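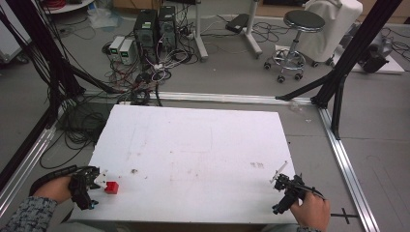

Two hand-held grippers and a red cube on the white board.

Niltomley Community Boards > Facilities and Operations > Automation in Practice
Topic: Are machines ready for routine tidying and bench work?

Posted by facilities_desk
07/06/2021
Members are invited to comment on a matter that has come before our department. We have been asked whether light chores in our shared buildings could be assigned to machines within the next budget period. The duties in question are clearing tables, returning small items to bins, wiping counters, and sorting hardware at the repair bench. We already use a self-driving floor scrubber in the main hall, and it performs well. The new request goes well beyond floors.
The photograph at the head of this topic shows the kind of work now being studied: a person holding a gripper in each hand, with a small cube to be picked up from a flat board. I would appreciate views on how far such work is from a real counter with real clutter on it.

Posted by benchwright
Our shop reviewed this question last September. The conclusion was that a machine can be trusted with a chore when three conditions are met: the parts arrive in the same place, the parts are the same shape, and no person needs to reach into the area. Our label applicator meets all of these. Our sorting bench meets none of them.
A cube on a white board is a favorable case. It has flat sides, it does not bend, and its color stands apart from the surface. A damp dishcloth offers none of those advantages. I would not commit funds to table clearing at this time.

Posted by Grirker
I must respectfully disagree with the previous member. The cube is a starting exercise. The purpose of having a person work the grippers is to record how the task is done with the same fingers the machine will later use. Once enough handling has been recorded, the object can be changed to a cup, a spoon, or a folded towel. Judging the field by the cube is like judging a new employee by the first morning of training.

Posted by benchwright
A new employee arrives already knowing what a cup is.
I do not dispute that the method is sound. The original question concerned the next budget period, and a method under study is not a product that can be purchased, serviced, and insured.

Posted by laundry_ops_madigan
For the record, the Madigan residence halls conducted a trial of a towel-folding unit. It was rated at 50 towels per shift. It folded 21 on its best day, and each towel had to be clipped in place by an attendant. The attendant could fold faster than she could clip. The unit was returned at the end of the trial and the deposit was refunded in full.
I would add that washing machines and dryers are also machines doing household chores, and they have been reliable for decades. The difficulty is confined to the steps between them: picking up, turning over, and putting away.

Posted by quiet_corridor
Could a member clarify the fingertips? I can see small white pads on the gripper at the left. Our concern would be hygiene. If such pads were used on dishes in the morning and on a trash bin in the afternoon, we would be required to document the cleaning between uses.

Posted by Grirker
I cannot say from a photograph what the pads are made of or whether they come off. On the equipment I have used, the pads were replaceable and were treated as supplies, in the same way as mop heads. A separate set for food areas would be a reasonable requirement to put in any contract.

Posted by prulent_maintenance
Speaking for the maintenance office at Prulent, I would ask members to consider the space as well as the hand. The background of the photograph contains computer towers, power supplies, and a considerable tangle of cables on the floor. That is acceptable in a laboratory. It would not pass inspection in a kitchen or a corridor – our own policy prohibits any loose cable across a walking path.
Reliability also deserves attention. When our floor scrubber stops, staff push it to the wall and continue with a mop. If a machine stops while holding a glass over a counter, the written procedure is less obvious, and I have not seen a vendor supply one.

Posted by Grirker
The point about cables is fair. I would still ask that the department not close the matter. Sorting hardware at the repair bench is a reasonable candidate if the items are limited to bolts and brackets delivered on a tray. It is much closer to the cube than table clearing is.

Posted by benchwright
I could support that, provided the tray is fixed in place and the bench is closed to staff during operation. I remain opposed to anything involving cloth or liquids.

Posted by facilities_desk
Thank you for the replies. The department will separate the request into 2 parts. Table clearing, wiping, and bin returns will remain with staff. Bench sorting will be put forward for a limited trial, with the tray and access conditions stated above. Members with experience of vendor service terms are asked to reply in this topic or to write to the facilities desk, and quiet_corridor's question on cleaning records has been passed to the purchasing office.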